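About Us

Kirura is a small research group working on robot handling of soft things: clothing, footwear linings, bags, wrapping. Lekberg started the group and still sets most of the research questions. Viktória Borbély runs data and evaluation. We work out of one main room and a smaller office.

What We Work On

Most robot handling research was built on rigid parts. A block looks the same after you pick it up. A mitten does not. It folds where you squeeze it, the lining comes over the edge, and the shape you planned for is gone before the arm has moved very far.

Our main method is called Visis. It learns from people doing tasks by hand with a gripper in each hand and a camera on each gripper. There is no robot in the loop at this stage. A person works at an ordinary table and the cameras record what the fingers see. Later, a policy trained on those recordings runs on an arm with the same fingers and the same camera position.

The part we consider our own is the way Visis treats contact. For each grasp, we label the moment the pads close, the moment the fabric stops shifting between them, and the moment of release. The middle label is the one that took the longest to get right. With thick fleece there is a delay between closing and holding, and a policy that lifts too soon tends to drop the item or drag it by an edge.
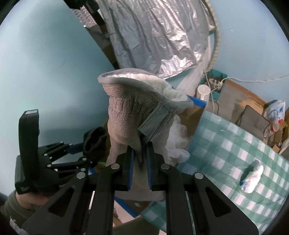
How a Session Runs

A session is 200 recordings. The operator gets a written task, such as "move the item into the box" or "take the item out and set it down," and a tray of items in mixed order. Items are not straightened between recordings. We tried that in our first set and the trained policy did poorly on anything that had been left crumpled.

Each recording is checked the same day. We throw out those where the item leaves the camera view for too long or where the labels cannot be placed with confidence. After checking, a normal session leaves us with fewer recordings than we planned for, so we schedule extra time for repeats.

Boxes get sessions of their own. Wrapped and bagged items lie against each other, thin plastic hides the edges of whatever is under it, and the walls limit the angles the fingers can come in from. Operators often use the second gripper to clear space before the first one closes. We keep those clearing moves in the data and label them separately.
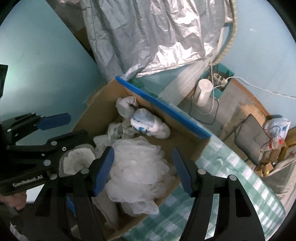

Farkas thinks the clearing moves should be dropped, on the grounds that a one-armed robot can't copy them and they only teach it to wait for help that never comes. We tested this. Training without them gave a slightly better result on one arm and a clearly worse one on two, so they stay in for now, with a switch to leave them out.

Results So Far

The current training set has 2000 checked recordings. For evaluation we ran 400 trials on items that were not in the training set, half on an open table and half in boxes. An earlier version of Visis, trained without the middle contact label, completed 215 of them. The current version does better on the table, and we will publish its full numbers when the box trials have been scored a second time by someone who did not run them.

Soft footwear has been a useful test item. A lined slipper has a stiff direction and a loose one, and the opening can face any way when it is set down.

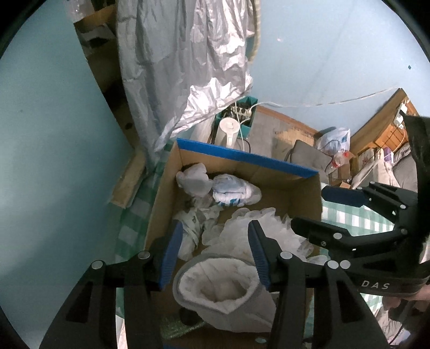

Grasping at the rim is easy to learn but the lining compresses and the item swings. Grasping across the body holds better and needs a wider opening and a slower close. Visis currently picks the rim more often than we would like. We are adding recordings of body grasps to see whether that is a matter of balance in the data or something in how the labels are weighted.

Failed trials are kept and sorted by cause. The two largest groups are early lifts and grasps that take two layers of plastic when only one was wanted. The second group is the focus of our work through November.

Working With Us

We take on visiting students and share our labeling guide with other research groups on request. Please write to Viktória Borbély with a short note on what you are handling and what kind of gripper you use.

Page last updated 07/05/2025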